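Jellik planner update: shorter reaches, fewer stalls at the coffee machine
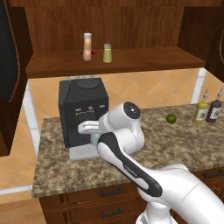
The arm at the coffee machine in the Jellik kitchen simulation.

Jul 1, 2024

Release 5 of the Jellik planner is now on the shared server and is the default for all new simulation jobs. Jobs queued before the switch will finish on the old version. If you need to stay on release 4 to complete a set of results, set the planner version in your job file and it will be respected until the end of the summer.

Most of the work since May has gone into one part of the kitchen tasks, the reach into the coffee machine. It has been the weakest point in the set for a long time. The cup sits under the spout area, inside a recessed opening, and the gripper has to get its fingers in below the dispensing area without touching the body of the machine. The old planner treated the whole machine as one solid box with a margin on every side. With that margin in place there was often no legal path to the cup at all, and the planner would search until it hit the time limit and return nothing.

Release 5 handles the machine as several smaller shapes: the body, the lid, the opening and the drip tray base. Each has its own margin, which can be set in the scene file. The margin round the opening is now much tighter than the one round the body. The arm still keeps well clear of the machine on the way in and only comes close for the last part of the reach.

We ran the coffee task 628 times on the Hidberg test set, with the start pose of the arm and the place of the loose items on the counter changed each time. The old planner found a path in 316 of those runs. The new one found a path in all but 5. We looked at those five by hand. In every one of them the start pose had the elbow folded back towards the cabinets, and the planner could not unfold it within the time allowed. We have left them in the test set and they are listed in the release notes by seed number.

Finding a path is only half the job. A path that is legal in the planner can still fail when the controller follows it, mostly when the forearm swings wide and the tracking error grows. Those failures are recorded separately now. In earlier reports they were added to the planner failures, which made it hard to tell which part of the software was at fault. The job summary has two new columns, "no path" and "path not followed", and the old "failed" column has been removed. Scripts that read the old column will need to be changed.

Changes to the time limit

The default planning limit is now 300 milliseconds per call. It used to be set per task, and several tasks had picked up very long limits over the years to cover for the coffee machine problem. Please remove any limit of your own from the job file before your first run on release 5, and put it back only if you find you need it. The Clulteswood group has already done this for the drawer tasks and saw no drop in results.

When the limit is reached the planner now returns its best partial path along with a flag. It will not be sent to the arm unless you ask for it. It is there so that you can open it in the viewer and see where the search got stuck.

Perception input

The planner can take object poses straight from the simulator or from the Brynjólfsdóttir pose estimator. Until now only the first route was tested with each release. Both are tested from now on, but the figures given earlier in this item are for simulator poses only. Early runs with the estimator are lower. Clear and pale objects are the main difficulty, and the cup in the coffee task is one of them. When the gripper comes across in front of it the estimate tends to drift towards the fingers. The planner then replans to follow the drift, and the arm can end up making small corrections back and forth until the run times out.

As a stopgap, you can freeze the pose of the target once the gripper is inside the opening. The setting is called hold_target and is off by default. It should be left off for any task where the object may move during the grasp. A proper fix will need changes to the estimator and is planned for the next release.

Small items on the counter, such as fruit, are now given a simple round collision shape when no mesh is supplied. Before this they were left out of the planning scene without any warning, and the arm would sometimes pass through them. Bottles without a mesh get an upright cylinder that covers the cap as well.

Viewer

The viewer can now step through a plan one point at a time with the arrow keys. Collision shapes can be shown over the rendered scene or hidden with the C key. There is a known fault where the shapes on the wall shelf are drawn a little too low. It affects the drawing only and has no effect on planning.

Moving your scenes across

Old scene files will load without changes, but they will keep the single box for the coffee machine and you will see none of the gain. Run the convert script on each scene folder to split the shapes. It writes a new file next to the old one and leaves the original alone. Custom appliances have to be split by hand, and there is a worked file for the coffee machine in the templates folder to copy from.

Faults should be reported through the usual tracker with the seed number and the job file attached.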